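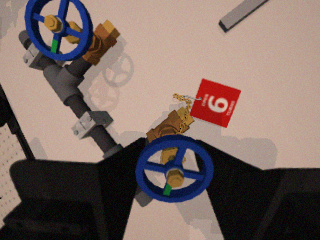

仿真画面,夹爪靠近靠下那只手轮。红牌上的数字是 6 还是 9,见后文。

2021年9月14日,Morrison 楼,靠窗那张桌子

接着上次没写完的地方往下写。上次停在手轮角度会跳这件事上,本来想当天补完,结果被 Netix 的升级拖走了,只好今天连着一起记。写得会有点啰嗦,大家将就看,我自己回头翻的时候总嫌以前记得太简略,所以宁可多写几句。

先说角度。手轮的姿态估计八月就能用了,轮缘拟合成椭圆,再由椭圆反推平面法向和中心,法向的两个解用阀杆的方向来挑,这一段没有什么要改的,很稳。麻烦一直在绕轴那个自由度上。辐条是 4 根,十字形,转九十度跟没转一模一样,所以滤波器只要有一帧被夹爪挡得厉害,恢复过来的时候就有可能落到隔壁那个解上去。单帧看残差漂漂亮亮,日志里也一片绿,可是累计转角已经差了九十度,后面的控制器还认认真真地照着错的角度去转。我上个月为这个事情怀疑过插值、怀疑过四元数的符号、还怀疑过自己那天没睡好,绕了一大圈,最后把每帧的四个候选解画在一起,才看到曲线是齐刷刷跳了一格。

现在的做法是用辐条上那块绿色标记来打破对称。每只轮子只有一根辐条的外半段是绿的,其余都是蓝的,所以先按几何算出四个候选角,再沿每个候选方向把辐条外半段那一小条像素取出来,看色相,谁最像绿就选谁。道理小学生都懂,难的是几种情况:

一种是标记刚好被手指盖住。这时候四个候选谁都不绿,以前的代码会矮子里拔将军,挑一个分数最高的,等于随机选。现在改成分数不够就不选,角度沿用上一帧加上关节推算出来的增量,同时把不确定度慢慢放大,放大到一定程度就让任务层停下来,把夹爪让开看一眼再继续。Sorcha Strachan 觉得停下来太费时间,她想在转的过程中就保证标记不进手指下面,这个我同意是更好的办法,放在后面规划那节里说。

另一种是椭圆很扁的时候。视角一斜,朝着上下方向的辐条投影就很短,外半段只剩下没几个像素,再加上边缘有蓝色混进来,色相平均一下就偏了。我把取样区往里收了一点,避开轮缘那一圈,又改用中位数,好了很多。像开头那张这种角度,靠下的轮子是个宽宽的扁椭圆,绿标记所在的那根辐条看着就短,旧代码在这里分数低得可怜,新代码能过阈值,不过余量我还是不太满意。

还有一种,是我自己挖的坑:颜色空间转换的时候红蓝通道反了。蓝轮变成橙轮,绿还是绿,所以标记照样找得到,测试全过,直到有人把黄铜阀体的分割接进来才露馅。这个坑埋了多久我没敢去查提交记录。已经修了,并且加了一条测试,拿一张纯蓝图进去,出来不是蓝的就报错。

影子

背景板是浅浅的米色,有点细颗粒,平时很乖,可是光源一开柔和阴影,墙上就多出手轮形状的影子来。上面那根支管右边就有一个,圆圈带十字,清清楚楚,左下方还叠着一个淡一些的。轮缘检测原来是先做边缘再拟合椭圆,不看颜色,于是影子也给拟合出来了,而且拟合得相当好看,有一回规划器真的往影子上送了一条抓取轨迹,夹爪一路走到墙面前才被碰撞检查拦下来。当时我在喝茶,听见隔壁有人笑,过去一看,它正在那里很执着地重试。

处理起来有两条路。其一是加颜色门限,轮缘的蓝饱和度很高,影子是灰的,这么一卡,影子基本就都没了。其二是用深度,影子落在墙面上,没有厚度,拟合平面和背景平面重合的就扔掉。两条我都加了,颜色先筛,深度再复核。只用颜色其实也能过仿真,但是我不想让整条链路押在"轮子一定是蓝的"这句话上,Torberg 那边的台架还没定漆色,哪天来个灰轮子就全完了。深度那条稍微慢一点,不过它只对通过初筛的椭圆跑,耗时可以接受。

顺带一提,训练集里没有专门的影子负样本。重新渲染了一批,把灯的位置随机化,加上原来的,一共 2729 帧,标注是渲染器直接导出来的,不用人画。抽着看了一些,有几帧轮子几乎全在夹爪后面,标注里还是写着可见,这种要按可见像素的比例过滤掉,脚本我写了一半,放在工具目录里,文件名带 visible 的那个。谁要是急用,先别直接拿全量去训。

红牌

阀上挂的红牌大家都很感兴趣,因为上面印着字,任务层的同事就很自然地希望能读出来当参数用。牌子是用细链子挂在浅金色那个端头上的,末端一个小线圈穿过牌子左边缘附近的孔,挂法很随意,所以在画面里是歪着的。正中一个很大的白色数字,旁边两行小字。问题就出在这个数字上:6 和 9。

大字检测很容易,红底白字,闭着眼睛都能找出来。识别网络给的结果却随着旋转校正走,校正成这个方向就是 6,校正成那个方向就是 9,两个置信度都高得很,让人生气。照理说应该用小字来定方向,左边那个看着像 OPEN,右下那个看着像 TURNS,可是字小又糊,裁出来放大以后,我盯着看都要靠猜,网络就更别提了,一会儿认得出,一会儿给一串谁也不认识的字母。

今天试的办法是利用孔的位置。牌子上穿线的孔在哪条边附近,如果这批牌子的印刷方向跟孔的位置是固定对应的,那方向就有了,小字读不读得出来都不要紧。这个"如果"得去翻牌子的贴图模型才能确认,我还没翻,所以眼下代码里是这么处理的:识别结果允许是一个集合,6 和 9 并列报上去,等方向证据够了再收敛,证据不够就一直挂着。任务层拿到并列结果时不许自己挑。接口我跟他们说过了,他们有点不情愿,说下游还得多写一个分支,我说这个分支迟早要写的嘛。

另外也试过让相机凑近一点再拍一张。凑近以后小字清楚多少我没有做像样的对比,只随手看了几张,不能算数。要做的话得把模糊的来源先分开,贴图本身的分辨率、渲染的抗锯齿、景深,三样混在一起,现在谁也说不清是哪个。

即使数字读出来了,我也主张先别把它直接当成转几圈来用。牌子写的东西和阀当前的开度是两码事,控制器该停的时候还是要看力矩和累计转角。牌子最多拿来做一个合理性检查,对不上就叫人。

抓取和规划

Mano 那边的抓取采样上个版本之后明显变好用了,真心感谢。以前它把手轮当成一整块实心圆盘,候选全长在外缘,辐条之间的空当它看不见。现在网格是按真实的空洞来的,手指可以伸进空当里从内侧扣住轮缘。昨晚让它对着靠下那只手轮跑了一遍,出来 300 多个候选,看着很阔气,过一遍碰撞就瘦下来了。主要的障碍有这么几个:轮毂中间凸出来的那颗金色六角螺母,后面的阀盖,管子上的浅灰管夹,还有,老朋友了,那根链子。

链子最烦。它从端头上挂下来,擦着黄铜阀体,一直垂到轮缘的上边,夹爪要是从上方进去,手指就有可能把链子夹在轮缘和指面之间。仿真里链子是一串小刚体,夹住以后接触求解器会非常不高兴,步长小到几乎不动,有几次整个进程直接卡死。真机上会怎么样我没数据,想想也不会是什么好事。目前规划场景里把链子当成一个保守的胖包络,从上方来的抓取一律放弃。这么做确实浪费了不少候选,不过剩下从下方和侧面来的够用了。等链子的跟踪做好再把包络收细。

说到跟踪,链子我暂时用的是最土的办法,在端头和牌子之间拉一条带下垂量的曲线,两头用检测结果定住。碰到贴着阀体拐弯的那一段,曲线会穿到黄铜里面去,看着别扭,但是包络够胖,不影响用。Sorcha 提过一个用粒子模拟的做法,精致得多,我怕它和主循环抢时间,放着以后再说。

接着说她那个保住标记可见的主意。做法是在抓取评分里加一项:沿着预计的转动弧线,绿标记有多大比例的时间不被手指遮住。这一项算起来不贵,因为手轮和夹爪的相对位置在一次抓握中基本不变,只有相机视角在变,投影一下就好。今天上午我们俩一起把它接进去了,她写评分,我写投影,中间为了坐标系是轮子的还是阀座的争了半天,后来发现两个人说的是同一个东西,只是名字取得不一样。名字统一叫 wheel_fixed 和 seat_fixed,请大家以后都这么叫,别再出现 valve_frame 这种谁都可以理解成自己那个意思的名字了,拜托拜托。

控制

转动这段用的是阻抗控制,切向软一些跟着速度走,法向给一点点拉力把手指留在轮缘上,径向放得很松。径向以前太硬,中心估计稍微偏一点,手就跟轮子较劲,力矩曲线上叠着一个一圈一次的鼓包,看起来像阀杆有偏心,我还真去检查过模型里阀杆的同轴度。放松以后鼓包小了很多,剩下的那点儿应该就是中心误差,可以反过来拿它校正中心,这个想法先记在这里。

换手的逻辑也改了。原来是转到腕关节快到限位才松开,结果松手的时候姿态常常已经很别扭,退出来的那一小段路和管夹挤在一起。现在改成提前规划好整个转动分几把完成,每一把的起止角度都先验一遍退出路径。这样每把转得少些,把数多些,总时间有没有变长还得看统计。松手之后、再抓之前,强制插入一次角度重估计,用没有遮挡的画面,前面说的跳格问题在这里也多了一道保险。

编号 1206 那次运行可以拿来当回归用例,影子、链子、标记被遮,全都赶上了,难得这么齐全。旧代码在里面先跳了一格,之后又锁到影子上。新代码重放下来,角度没有再跳,影子也没有被选中,中途因为不确定度太大停了一回,停得对。只是重放终归是重放,感知改了以后控制不会跟着变,所以这只能说明感知这一侧,闭环还要另外跑。

Netix 升级的事

单独写一小段给还没升的同事。新版的消息时间戳默认改成了发送时刻,旧版是采集时刻。我们的同步模块拿时间戳去配关节角,这样一来图像就总是配到晚一点的关节上,静止时什么都看不出来,一动就偏,偏的大小跟速度成正比。配置里有个开关可以改回去,我已经改在公共的启动文件里了,但是自己另外抄过一份启动文件的,请自己检查。渲染节点和深度节点两处都要改,只改一处的话,彩色和深度会对不齐,轮缘上一圈深度全是后面墙的,深度复核就会把好端端的轮子当影子扔掉。别问我怎么知道的。

没做完的

贴图模型里牌子的孔和字的方向关系,要翻出来确认,我来。
可见比例的过滤脚本,写完再重训。
新抓取评分在闭环里的统计,Sorcha 说她的机器晚上空着,可以挂着跑,随机种子记得固定并且写进日志头里。
链子包络收细,等跟踪。
用径向力校正中心,只有想法,没有代码,谁手痒可以拿去。
扁椭圆情况下绿标记分数的余量,想试试按投影长度给像素加权。
靠上那只手轮还没单独测过,它旁边的管夹离得更近,从下面进手估计会紧,先让 Mano 把候选跑出来看看再说。

分支还没合,名字是 wheel-angle-green,评审的时候请先看投影那个文件,评分那边 Sorcha 还要再改一版。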